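**Terrazzo contact paper behind a desk mic: too busy?**

**udmont_ladan** wrote:
Finally covering the gray walls in my recording nook and I'm stuck on the pattern. I love the terrazzo stuff (mustard, pink, black blobs, tiny dots all over) but my sister says it'll give everyone a headache. Mic is mint, on one of those little round-base stands. Marble-look surface under it, or plain white?

**zohreh_a** wrote:
Do it!! I had plain white for two years and it looked like a dentist's office. Get the Babaei roll if you can find it, mine was 333 inches long and I had plenty left for the closet.

**jamshidz** wrote:
Gonna side with the sister, sorry. Busy wall plus swirly marble is two patterns fighting. I'd keep one of them plain.

**zohreh_a** wrote:
@jamshidz the marble is gray and white though, it's hardly a pattern! And a mint mic needs something fun behind it.

**siamak_h** wrote:
I've got a couple of shots with terrazzo walls, a marble surface and a mic in that color family, so you can judge for yourself:

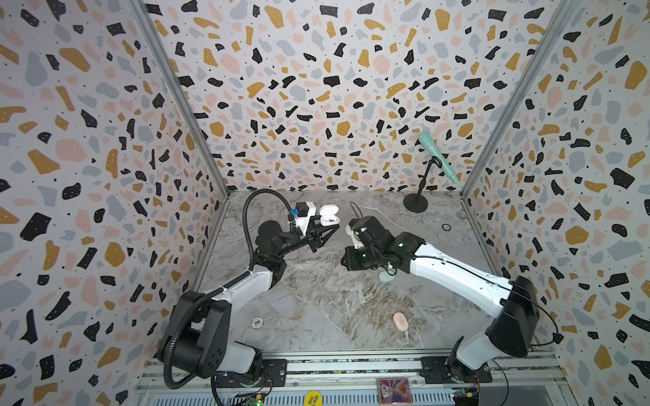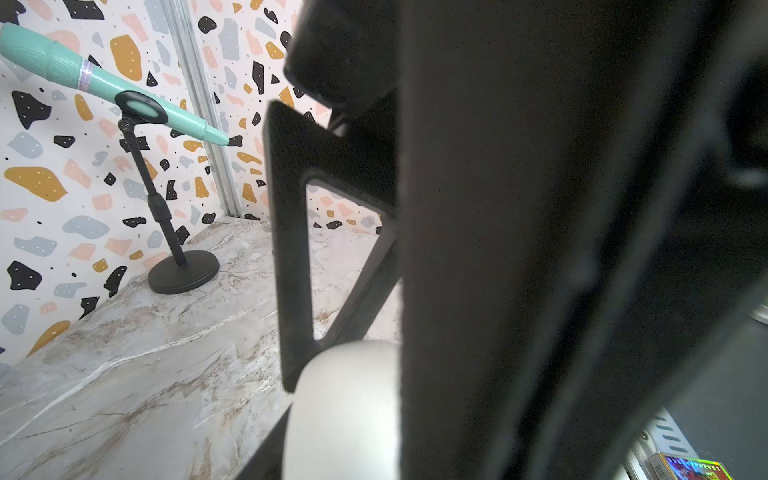 My two cents, go for it but watch the corners. Paper never meets neatly at 90 degrees, so stick a metal strip over the join and you won't have to match the blobs.

**jamshidz** wrote:
OK, the strip is a good tip. Still voting plain counter.

**udmont_ladan** wrote:
Ordering the terrazzo tonight! Might do the counter in December if I can stand looking at the old one that long. Does the paper peel off paint cleanly, or should I put up foam board first?

**zohreh_a** wrote:
Foam board. Ask me about my closet.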